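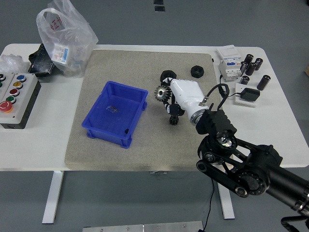 Sortierzelle Driltberg: Bilder zu einer Störung

Im Juli fiel bei Wolmont in Driltberg die Handzelle für Kleinteile aus. Im Protokoll stand »Greifer, Ursache behoben«. Wer länger mit solchen Anlagen zu tun hat, liest so einen Satz zweimal. Behoben wurde zunächst gar nichts, die Steuerung wurde neu gestartet. Der Fehler 485 kam am Freitag wieder, diesmal mit einem verklemmten Finger und einer Meldung, die laut Handbuch ein Kommunikationsproblem bezeichnet.

Die Aufgabe klingt harmlos: Zahnräder von der Unterlage nehmen und in den blauen Kasten legen. Der Hersteller Filleldale verspricht dafür eine »feinfühlige Kraftregelung«. Nach der Störung ließ sich der Griff aber erst lösen, nachdem die Zelle 30 Minuten stromlos gewesen war. Wie fein die Regelung fühlt, wenn sie ein Teil nicht mehr hergibt, steht im Prospekt nicht.

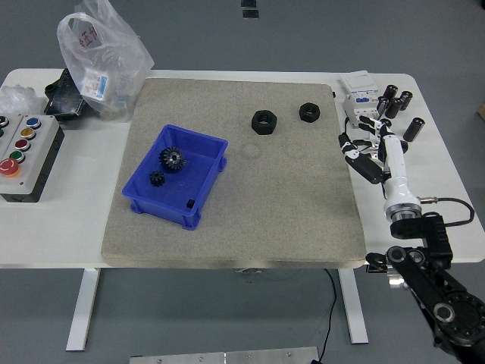 Lesezeit: 2 Minuten

Zwei Zahnräder liegen im Kasten, die beiden Sechskantmuttern noch auf der Platte. Die Hand steht mit gespreizten Fingern am rechten Plattenrand. Links der Bedienkasten mit dem roten Not-Halt.

Über den Not-Halt wurde hinterher am meisten gestritten. Bảo Mai, die Schicht hatte, drückte ihn sofort, und der Arm blieb stehen. Die Finger hielten ihre Kraft. So ist es vorgesehen, sagt Filleldale, damit kein Werkstück herunterfällt. Bei einem Zahnrad mag das einleuchten. Bei einem eingeklemmten Handschuh möchte ich die Begründung gern noch einmal hören.

Eugeniusz Chmielewska von der Instandhaltung hat den Ablauf danach mit reduzierter Geschwindigkeit wiederholt, 30 Durchgänge, ohne Befund. Für Filleldale ist die Sache damit erledigt. Für mich heißt das nur, dass der Fehler bei langsamer Fahrt nicht auftrat. Mit voller Geschwindigkeit wurde nicht geprüft, und das angekündigte Update trägt in den Versionshinweisen den Vermerk »allgemeine Verbesserungen«.

Die Zelle in Sầm hat dieselbe Hand und dieselbe Software. Dort läuft sie weiter. Eine schriftliche Auskunft, ob der Griff beim Not-Halt künftig freigegeben werden kann, liegt bis heute nicht vor.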